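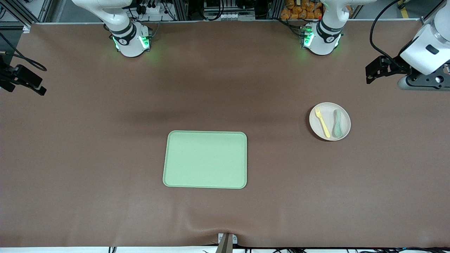
Draladton Two-Arm Table Cell

Two arms mounted on the far side of one shared work table, each with its own gripper. The cell is sold for tabletop handling work: trays, plates, cutlery and other light items that need to be picked up, moved and set down. It suits labs, training rooms and packing trials.

What the price covers

Two arms with grippers
Aluminum extrusion frame
Work table, bare top
Cable set and power strip
Two days of setup at your site

What you need to budget for separately

Table covering. A smooth, plain sheet in brown or gray works well. It will wear, so order spares. Part 605 is a pack of covering clamps for the front edge.
Test items. Plastic plates, forks, spoons and shallow trays are cheap to replace. Allow $200 for the first set.
Fixed camera and mount. Sold through Marchetti or bring your own.
Spare gripper fingers. One pair per arm per year is normal for light use.
Service plan. $2,000 per year, starting after the warranty ends.

Planning the space

Leave 30 inches clear behind the frame so someone can reach the electronics shelf and the power strip. Put the cell on a level floor and mark the working area with floor tape before delivery. Both arms run from standard wall power, but do not share the circuit with a compressor or heater.

Cables to the grippers hang from above and need slack. Check ceiling height and anything stored on nearby racks before you pick a spot.

Lead time

Cells ship from Rumville. Orders placed before the end of October are built in the current run. Later orders go into the next one, and we will confirm a ship date in writing. Sites near Grukow can collect the table and frame and save the freight charge. The arms are always delivered by us.

Quotes

Send your floor plan, the items you want to handle and the heaviest one's weight to Benedikt Widmer in sales. Quotes list each line separately so you can drop what you already own.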